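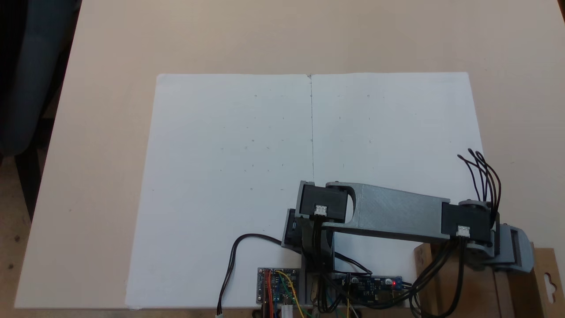

Layout and Marking, session 4 handout
V. Tikkanen, room opens 8:30

Bring: long ruler (steel if you have one), hard pencil, eraser, low-tack tape, the worksheet from last time. Notebook. No markers today.

What we are doing
Center line, baseline, rows of points. All on a big white sheet laid flat on the table. Next session we measure from these points, so a bad layout follows you around for two weeks.

Words we use
Sheet — whatever you are marking on. Paper or board, same rules.
Center line — top edge down, splits left from right. Can be a fold, a light score or pencil.
Tick — short stroke on a line, says "measure to this".
Point — small dot where two measurements meet. Small! A fat dot is a millimeter wide and then you are arguing about which side of it.
Datum — the edge you measure everything from. Pick one. We use the top edge.

Table first
Wipe it. Grit under the sheet makes a bump and the pencil jumps. Long edge of the sheet lined up with the front of the table, by eye is OK. Tape two corners, smooth outward, then tape the other two. If the paper wants to roll back up, roll it the other way and leave it a minute, dont crease it flat with your arm.

Lamp off to one side if you can. Faint pencil on white is hard to see with light straight overhead, and at a low angle a fold shows up by itself.

Finding center
Paper: bring the left and right edges together, pinch at the top, run your thumb down part way. You don't need the fold all the way to the bottom. Half the sheet is plenty, extend with a ruler.
Board: no folding. Measure full width at the top and again lower down, halve both, join with a light line. If the two widths dont agree, the sheet isn't square. Write that down, keep going, work from the top edge.

Check worked in class: width 978 mm, half is 489. Measure 489 in from the left AND from the right. Two ticks on top of each other = good. Two ticks side by side = split the difference and mark again.

Setting out the rows
1. Datum is the top edge. First row 277 mm down. Tick it at the left, at center and at the right.
2. Lay the ruler through all three ticks. If it misses the middle one, go back to step 1.
3. From center go out left 125, tick, 125 again, tick. Same on the right. Always start from center, never from the last tick (read both off one ruler position so the error doesnt pile up).
4. Next row 125 further down. Repeat.
5. Dots last, over the ticks, light pressure.

Four good points on the upper part are enough to get started with. You can add rows after those have been checked.
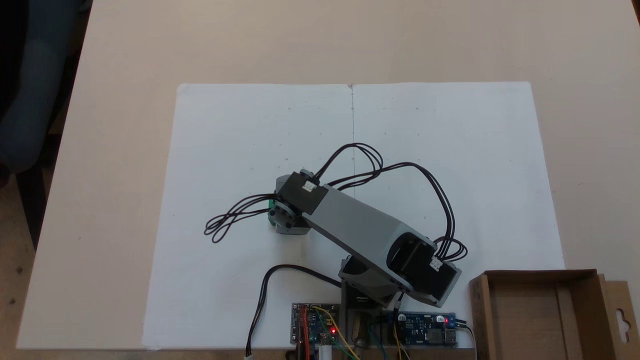 Fig. 2. White board laid flat, center line down from the top edge, four points on the upper part.

Checking
Diagonals. Take any four points that make a rectangle, measure corner to corner both ways. Same number, it's square. More than 1 mm off, something moved, usually the tape.
Swap with your neighbor and check thiers, not your own. You will read your own numbers the way you want them to come out.
Then write the label: initials, datum edge, units. Bottom corner, small.

Common trouble from last year's sheets
- Measured from the worn end of the ruler. Start at 10 and subtract.
- Ruler flipped to inches half way through. Yes, more than once.
- Dots pressed so hard they dented the paper. Can't be erased, start over.
- Left side neat, right side rushed. Rows have to meet at the center line.
- Rubbed out the ticks before anyone checked them. Leave the ticks.

Paper or board?
Paper is cheap, folds, moves with damp. Leave it out on the table for an hour before marking if it was stored somewhere cold. Board stays flatter but the face bruises, so no elbows. Either one is fine for the assignment, just say which.

Hand in
One sheet, two rows minimum, center line, label, both diagonals written next to each other. Plus half a page: what was off and how you found it. Worth 8 points. Roll paper, don't fold it again. Boards go flat on the shelf by the door, face up, name showing.

Reading for next time: the pages on error in chained measurements, skip the part on angles. We'll get to angles in March.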